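The Room in Skemside

Theda Kasten came to Skemside on a Wednesday in November, with one suitcase and the address of her aunt written on a bus ticket. The bus had taken four hours from the city. When she stepped down, the driver told her that the river was high and that she should not walk on the lower road.

Her aunt, Lieselotte Schmieder, had lived above the bakery for so long that people called it Schmieder's corner, even though the baker had another name. Now she was in the hospital with a broken hip, and somebody had to look after the rooms and the old cat, Drava.

The cat did not come to the door. Theda called her, first in English and then in the language of her mother, and put some fish on a plate. After it was dark she heard small teeth on the bones, but when she went to look, the kitchen was empty.
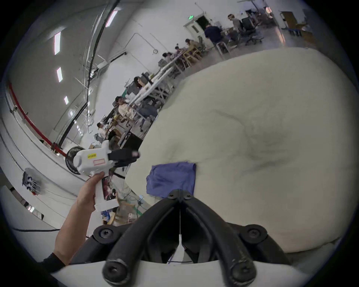

Lieselotte telephoned in the morning, at seven, and she did not ask about the journey. She wanted to know if the cat was eating, if the window in the hall was shut, and if Mareike Lindemann had brought back the ladder. Theda said yes to all of it, also to the ladder, which she had not seen. Then her aunt was silent for a while. "There is a cloth," she said, "the purple-blue one. I left it folded. Please do not wash it." Theda promised. She had found it the evening before and had almost put it in the basket with the towels.

"It was from the ship," her aunt said. "From before your uncle."

Theda had never heard of a ship. She wanted to ask, but a nurse was speaking in the background, and the line was closed.

She sat down on the floor of the hall with her coffee. The window was not shut, and cold air came in with the smell of bread. After some time the cat walked out of the bedroom, grey and very thin, and sat beside her without touching her.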